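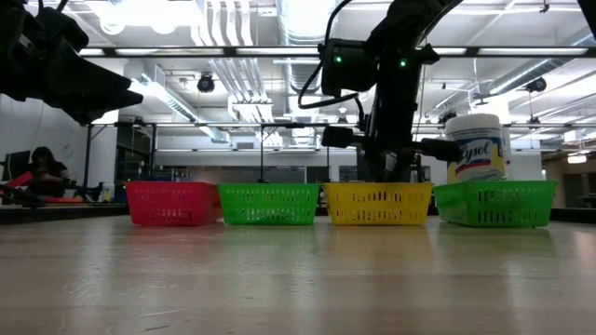

Tainá Nogueira wrote to us in February that her Koritz top had a pale ring from a hot mug, and that a light sand and one coat of oil got rid of it. That is the main reason people pick solid timber.

Koritz Butcher-Block Bench Top
Made from glued hardwood strips and sanded on both faces. Colour varies from strip to strip, so no two tops match exactly. Sold without legs. 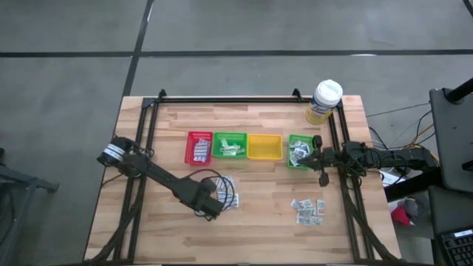

Butcher-block top in light and medium tan.

Price is $99 for the short size. The long size is made to order and takes 7 weeks. Both come with two coats of oil already on. We recommend another coat after the first month, then one whenever the surface starts to look grey or

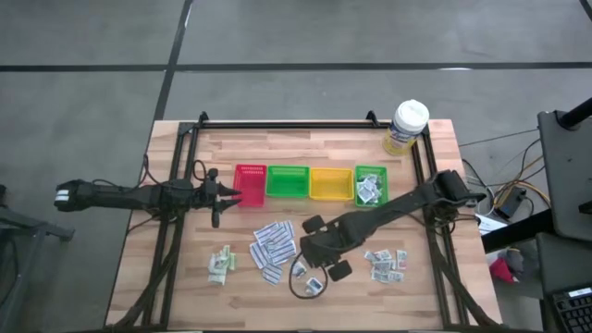
feels rough under your hand. Wipe off any extra oil after fifteen minutes and keep the rags flat outside until dry.

Pick-up is from the Vistgate store. Bring a second person for the long size.

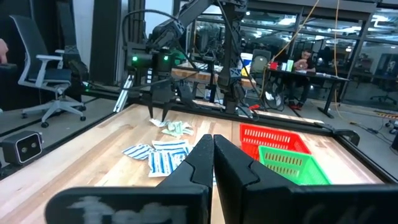
Returns
Uncut tops can come back within 2 weeks. We can't take back anything that has been cut, drilled or stained.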